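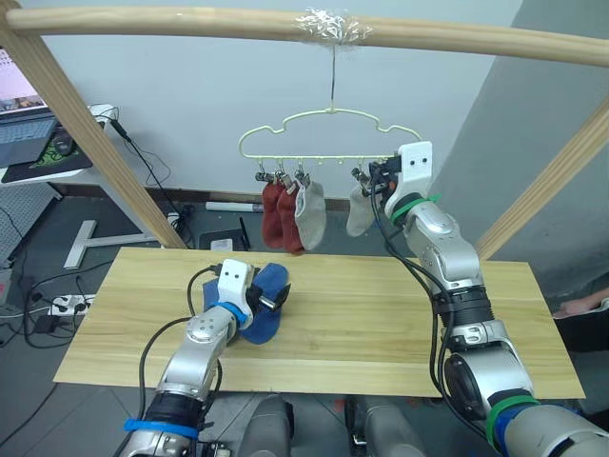

Friday, open afternoon, bench notes

Doors at 2, first visitors in by ten past. The Fandbridge lot came as one group, 23 of them by the sign-in sheet, and went straight to the sock bench. Engström sent two people who stood at the back and asked most of the useful questions.

Running order as agreed on Tuesday got changed. Sock hanging was meant to go last, after the cup sorting and the cable tray, but the tray was still waiting for its new bracket so we dropped it and opened with socks. Would do the same again. People know what a sock ought to do and they can judge for themselves how it is going.

Task as shown: pick a sock off the board, bring it up to the hanger, get it into a clip, let go. Red and grey pairs first, navy after. The navy ones are the worst to pick. They crumple down on the board and there isn't much contrast inside the folds, so the left gripper tends to press on the middle of the heap when it wants an edge. Two goes at the first navy sock before it had hold of anything worth lifting. Second go was slower and better.

Hanger: still swinging. It is on a single wire hook from the rod, so any touch at one end sets the whole thing turning. The tape in the middle keeps the hook from sliding along but does nothing for the twist. Visitor from Engström suggested a second hook. I said we had talked about it and left the single one on purpose, as a line at home would move too. Fair point from her that we should then record how much it moves. We don't at present. Added to the list.

Clips: one opened early and dropped a grey sock during the third run. Put back by hand, carried on. Spring in that clip feels weaker than the others when squeezed. Swap it before the next session and keep the old one for comparison.

Cables on the right arm caught nothing today, but the loop below the wrist still looks long to me when the arm is at full height. Shorten it by one tie and check the elbow travel afterwards.

Questions that came up more than once:

How long does one sock take? Said over 4 minutes for a bad one, much less for a good one. They wanted an average and I didn't have one to hand. Put it on a card next time.

Can it pair them? No. We lay them out in pairs and it takes them as they come.

What happens with a wet sock? Not tried on this bench. Stutunel asked for the same thing in March and it is still open. Needs a drip tray and some thought about the leads on the floor.

A couple of people leaned in over the right end of the board while the arm was up. Tape line on the floor is too close and wants moving back before we have anyone in again. Stop button was in reach throughout and was not used.

The Astetti people left a bag of their own hangers, stiffer than ours. Bag is under the desk. Will try one on Monday morning with the grey socks only, same clips, same rod, and write it up after this page.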